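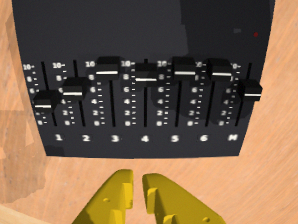 Pleno sliders – sim episodes, data card

Version 2 of the set, updated 25/10/2025. Replaces the August upload, please delete the old one if you still have it. The scales in the old one were off and the labels didn't line up with the joint ids.

What it is

Simulated episodes of a yellow tabletop arm working a slider panel. Seven sliders, labels 1 to 6 plus M, each with its own 0–10 scale. Task is given as text, e.g. "set 3 to 8, leave the rest". One gripper, two fingers, no force sensing in the observations. Everything is rendered, no real footage in here. Real-arm set is separate (Hindport) and not ready.

Cameras

Close view from the gripper, looking at the panel. Room views from further out, whole arm plus table. The room views get small random changes per episode – camera position, lens bend, wall and wood textures, light. Lens bend is on purpose, don't undistort before training or you lose half the point. Gray arm on the pedestal is a static distractor. No actions for it, no joint log. 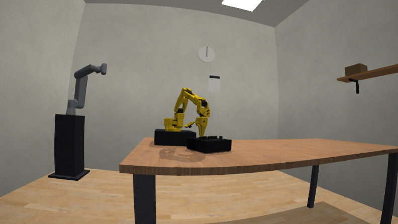

Contents

300 episodes total. 70 of those are held out for test, split by start pose and by texture seed so nothing leaks. Per episode:
- video, one file per camera
- joint angles and gripper opening, every step
- slider values, all seven, read straight from the sim
- the text instruction
- success flag

Success = target slider within tolerance at the last step and no other slider moved past tolerance. Tolerance is in the config, don't hardcode it.

Baseline

We trained Awan (small policy, image + text in, joint targets out) on the train split, room view only, then room + close view. Close view helps a lot on the outer sliders, where the slots lean and the caps hide the numbers on the scale next door. Room view only, the policy gets over the box fine and then picks the neighbor slider. Most of the failures look like that. Full table in results.csv, didnt have time to format it here.

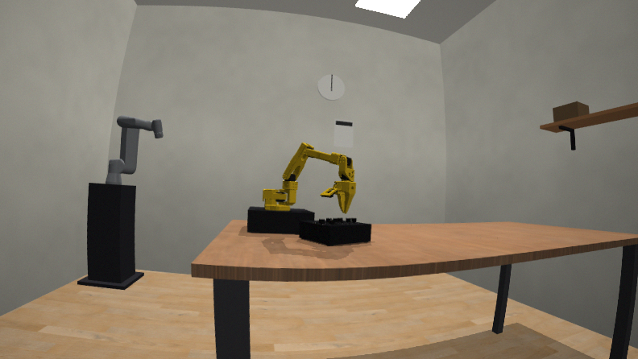

Known problems

- 11 episodes have a gripper opening that lags the video by a step. Listed in lag.txt. Left in, drop them if you care.
- Shadows in the close view can cover the printed numbers. Don't use text reading for labels, use the logged slider values.
- Slider M has more friction than the others. Was ment to be the same, wasn't, kept it for consistency with the baseline runs.
- Instruction wording is repetitive. Paraphrases are on the list.

Not good for

Grasping. Nothing gets picked up in this set, it's all pushing caps along slots. Also not for depth, we didn't export it.

Use

Run the Gesivico loader from the repo root, point it at the data folder, pick a split. Seeds are fixed in the config. If the video and joint counts don't match your download is incomplete – get it again before opening an issue.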